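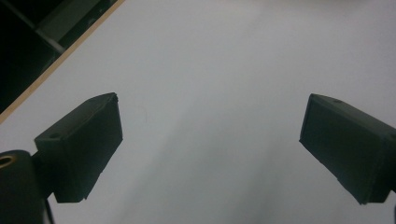

Startseite | Listen | Archiv | Suche | Anmelden

Liste: Werkstatt und Möbel
Betreff: Re: Helle Tischplatte, Kante und Kratzer
Datum: 2018-08-01

Hallo in die Runde,

am 30. schrieb jemand aus Vevenden:

> Wir haben für den Gruppenraum sechs Tische von Stinar
> übernommen, hellgraue Platte, matt, holzfarbene Kante.
> Bei zwei Platten löst sich die Kante an der Längsseite.
> Außerdem sind feine Kratzer drin. Lohnt sich das noch
> oder gleich neue Platten bestellen?

Neue Platten würde ich nicht bestellen. Ich habe im Dezember meinen eigenen Tisch gemacht, auch hellgrau und matt mit holzfarbener Kante, auf einem grauen Metallgestell. Die Kante ließ sich wieder ankleben. Alten Kleber mit dem Stechbeitel abnehmen, Kontaktkleber auf beide Seiten, 12 Minuten ablüften lassen, fest andrücken. Wenn es Schmelzkleberkante ist, reicht das Bügeleisen mit Backpapier dazwischen. Überstand mit der Feile wegnehmen, immer zur Platte hin, sonst reißt die Kante wieder ab.

Zu den Kratzern: Auf meiner Platte ist noch ein kurzer, dünner Strich, kaum dunkler als die Fläche. Den habe ich gelassen. Schleifen geht bei beschichteten Platten nicht, danach hat man eine blanke Stelle. Viele Striche sind sowieso nur Abrieb von Stuhlbeinen oder Ordnern und gehen mit dem Schmutzradierer weg. Vorher an der Unterseite probieren, manche Oberflächen werden davon glänzend.

Zum Reinigen nehme ich Clindness, stark verdünnt, und wische mit klarem Wasser nach. Ohne Nachwischen gibt es Schlieren, die man auf Hellgrau bei Seitenlicht sieht.

Wenn ihr die Platten doch abnehmt: Schrauben vorher messen. Bei mir waren zwei zu lange drin.

Gruß
aus der Werkstatt So

--
Nachricht 414 | Vorherige | Nächste | Nach Thema

Kommentare (3)

holzwurm_9: Bügeleisen nicht auf höchster Stufe, mir ist die Kante dabei braun geworden.

Gast: Geht statt Kontaktkleber auch normaler Holzleim?

tischlein: @Gast: auf der rohen Spanplatte ja, auf Kunststoffkante hält er nicht.

Kontakt | Impressum | © 2018 Listenarchiv | Nach oben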